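Ondorico Community Science Club
Minutes of the general meeting, Sep 12, 2022
Held in the big room at Erkeden Hall

The meeting opened as soon as the coffee was ready. There was a great turnout, with 17 members signed in and several guests who stayed to the end (please come back!). The minutes of the last meeting were read and approved with one correction: the microscope evening was at the Pascual building, not at Erkeden.

1. Money

The club has $3000 in the general account. The grant from the Jolelen Fund came through over the summer and adds $2000, which must be spent on glassware, storage and supplies for the beginner sessions. Members were delighted, and there was a round of applause. The report was accepted as read.

It was asked whether grant money can pay for snacks. It can't. Snacks stay on the honor jar, which is doing very well.

2. Glassware and the work table

This took up most of the evening, and happily so. After years of chipped jars and mystery flasks, the club now has glassware that people look forward to using. The beginner group reported that their first session on measuring and mixing went so well that they ran over by half an hour and had to be chased out of the building.

The one complaint was clutter. Beakers, tubes and small pieces end up all over the tables by the end of a session, and the next group has to clear up before it can start. Members traded ideas for a good long while, and most of them were about bins.

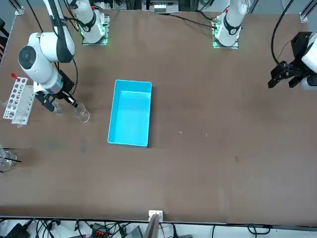

Storage between sessions was the first thing to settle. Everyone agreed that each work table should have its own open bin, kept in the middle where people on all sides can reach it. The bright blue one got a lot of love: it stands out on the brown tabletop, and with the pale floor inside, a small clear piece of glass should be easy to spot before somebody sets something heavy on it. Beakers go in at the end of a session, standing up and never stacked. Tubes stay in the white rack at the side of the table, caps on. A member who teaches the younger group asked that stirring rods come out of the beakers before anything is moved, and this was adopted on the spot.

Motion: to buy 4 more open bins for the other tables, paid for from the Jolelen grant. Seconded and carried with no votes against.

A second motion, to paint labels on the bins, was talked over and then withdrawn. Tape will do for now. Anyone with nice handwriting is invited to step forward.

3. Washing up

The sink at Erkeden is fine but slow. The beginner group would like a drying rack of their own, and there is already one in the back closet that only needs a good scrub. The offer to scrub it was gratefully accepted. Bottle brushes are on the shopping list, in two sizes.

There was a short and lively discussion of dish soap. The plain kind won.

Tabletops are to be wiped down at the end of each session. Smudges that don't come off with soap and water should be left alone until the hall tells us what cleaner is safe on that surface. The question has been sent to the hall office.

4. Fall sessions

The color chemistry evening (red cabbage, vinegar, baking soda) is back by popular demand. Last time the purple got everywhere and it was wonderful. Aprons are strongly encouraged. Crystal growing follows, and needs clean jars and string from home.

The group hoping to build a rain gauge has a working sketch and passed it around. It looks terrific. They need a funnel with a wide mouth, and would rather borrow one than buy it.

5. Open house in February

The open house will be at the Pascual building again, which has the better parking. Ideas so far are a density tower, a bubble table and a hands-on corner where visitors can pour colored water between beakers. The pouring corner was the clear favorite, and the beginner group asked to run it. Agreed.

Still to be decided: whether to have a raffle. Moved to the next meeting.

6. Any other business

A gray sweater and one left glove have been in the supply closet since spring. Please claim them.

The key to the closet now hangs inside the kitchen door at Erkeden. Put it back after use.

Thanks were recorded to everyone who carried tables. The meeting closed and most people stayed on to look at the rain gauge sketch.

Minutes taken by the club secretary. Corrections to be sent in before the next meeting.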